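Wernley two-arm bench kit: ten months of living with it

2018-09-05

I said back in November that I'd write this up once the novelty wore off, and it well and truly has, so here goes. The Wernley kit is the frame, the front rail, two black mounting plates, the wall panels and a big bag of bolts. Arms are not included (the listing is a bit coy about that, read it twice). I paid $1286 plus shipping, which made me wince, and I'd pay it again with a couple of grumbles.

Putting it together took me a weekend. The aluminum is lovely stuff, square and clean, no burrs on the ends, and the corner posts went up without a fight. The instructions are another matter! Step nine has you tighten the front rail before the plates are on, and then step eleven wants you to slide the plates in from the end, past bolts you've just done up. I undid the lot. If you're buying one, leave everything on that rail finger tight until both plates are sitting where you want them, then work from the middle out.

The white walls with the thin black grid come as separate panels. I thought the grid was a gimmick and I've completely changed my mind. When an arm is parked a bit off where it ought to be, your eye picks it up against the lines long before you'd see it on a plain wall. They do mark, though. Dish soap and a soft cloth is fine, anything with grit in it isn't, ask me how I know.

The tabletop is my own, a white marble-look top that I like because it wipes down in seconds. The kit will take pretty much any flat top, but check yours with a straightedge first. My first one had a bow in it and I spent ages blaming the left arm.

Now the bit I really wanted to talk about, looking after the thing. I do a check every Wednesday morning before anything runs. Power off, wiggle each base by hand, feel for any play between plate and rail, then go along the cables with my fingers looking for flat spots. Then power on and wait for the green light at each wrist before I send either of them anywhere. After that they go out over the table, grippers toward the back wall, and I have a look at how evenly they're sitting. It's maybe a quarter of an hour with coffee.

At the moment the table is set up for envelopes, the brown paper kind with the little string-tie button, two side by side between the arms. They're a surprisingly good test of a setup. An envelope is so flat that if your table height is out by a whisker the fingers either skate over the top or press into the table, and you'll find out very quickly which one you've got. The pink wine glass on its rack and the mug live at the back left, and they're for another job altogether. 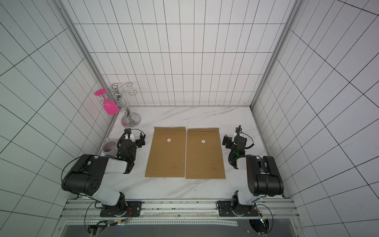

Horgan wrote in after reading a draft of this to say the plates should be pinned as well as bolted, that bolts alone will always creep on a slotted rail, and that a wiggle by hand once a week won't catch it until it's already bad. Fair enough, and I went and had a proper look with a dial gauge. The right plate had moved a hair toward the corner, the left one hadn't budged. So I've drilled and pinned both, which the manual doesn't mention anywhere, and I reckon Wernley ought to supply the pins. It's a five-cent part!

Cables are my biggest grumble. There's a round opening in the dark panel under each arm's base, and in theory all your wiring drops through there and is never seen again. In practice the openings are fine for the wires and mean for the connectors, so if you have to swap a lead you're feeding it through at an angle and swearing. The thin ones under the rail end up in a cluster no matter what I do. I've tried clips, I've tried the spiral wrap, I've tried being a tidier person. The fat black cables on the arms themselves I leave with a generous loop, and please do the same. I pulled mine in neat at the start, and the left one got tugged at full reach until the plug worked itself half out. That was a whole afternoon of an arm that quit at random, and I had the shoulder cover off before I thought to push the plug in. Sigh.

Bolts: the ones in the bag are soft. I rounded two heads in the first month and replaced every bolt on the rail with an Esano set (pack of 50, far more than you need, but now I've got spares in a jar). A dab of medium thread locker on the plate bolts, none on the corner posts, which you'll want to shift again sooner or later.

I did look at the Trarance bench before buying. It's $374 cheaper and comes mostly assembled, and a mate's one has held up well. But the walls are an extra, and the mounts are fixed, so you can't slide the arms closer together or further apart. I've moved mine three times, so that settled it.

Spare parts have been good. I ordered a replacement wall panel (see grit, earlier) and it turned up in about 211 hours by the tracking page, a bit under nine days, well packed. Support answered my email about step nine with a new PDF, in which step nine is now step ten and still wrong.

Four stars from me. Buy it if you like fiddling and you expect to rearrange things. Buy the better bolts on the same day, get some dowel pins, and have somebody on hand to hold the other end of the back wall when you lift it in. I did that part alone and there's still a scrape down my hallway.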